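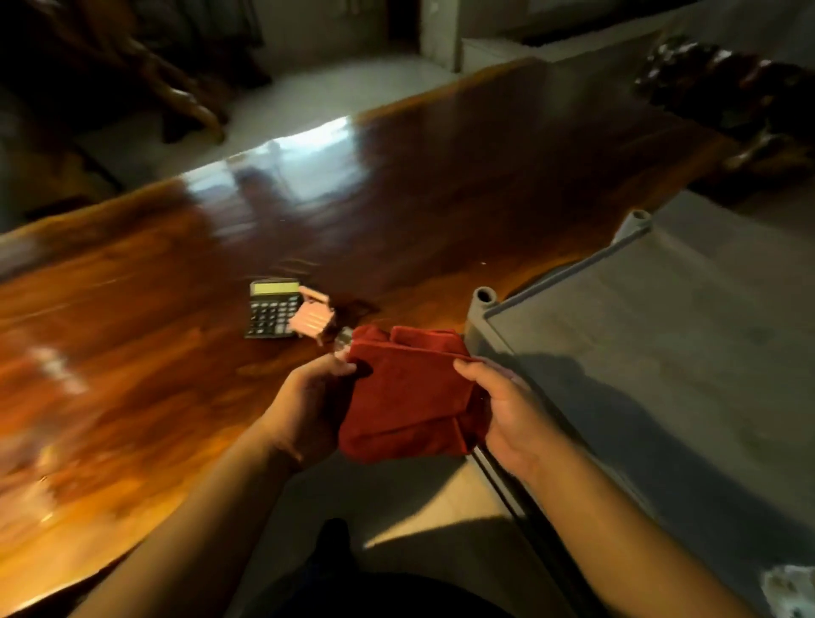
Usemard College: charge for replacement student cards

Nkrumah Quaye
Members are asked for their views on the new arrangement between the College and Zemton. From May, the student identity card will also serve as a prepaid payment card. Students who do not wish to open a Zemton account must pay a fee for a plain card. The Students' Union was not consulted.

Marites Cabanatuan
The terms were published on the Registry page. The fee is waived for anyone receiving a bursary, and 102 students have already applied for the waiver. I do not consider the arrangement unreasonable.

Nkrumah Quaye
A waiver does not answer the question of privacy. Clause 9 permits the College to pass names and home addresses to Zemton before a student has agreed to anything.

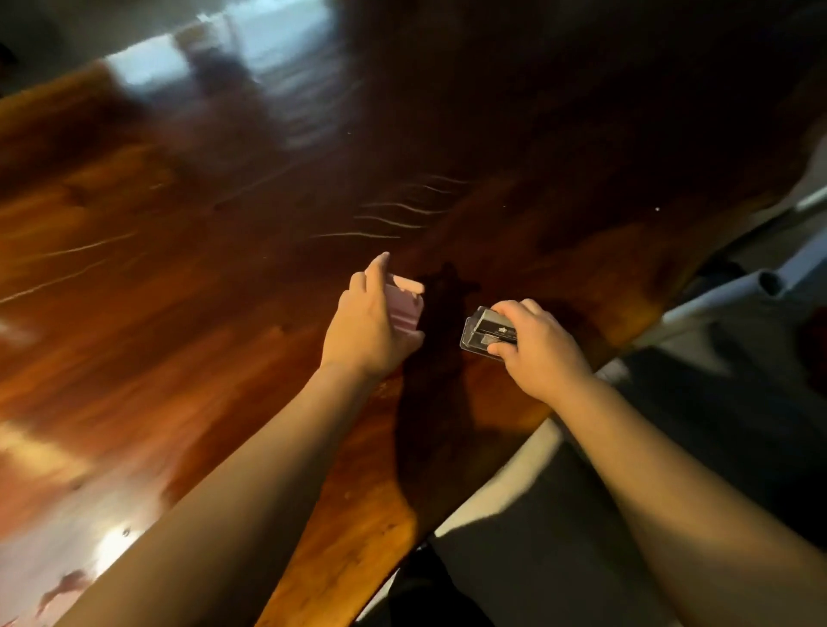 Samran Sangkhawat
Clause 9 was amended last term. Addresses are now passed on only after the student has signed. The older version remains on the library site and should be removed.

Nkrumah Quaye
I am grateful for the correction. I maintain my objection to the fee.

Kojo Asamoah
Would the Registry please state what the College receives for each account opened? Sistgate published its figure when it signed a similar agreement.

Marites Cabanatuan
I have forwarded that request to the Registry and will post the reply in this thread.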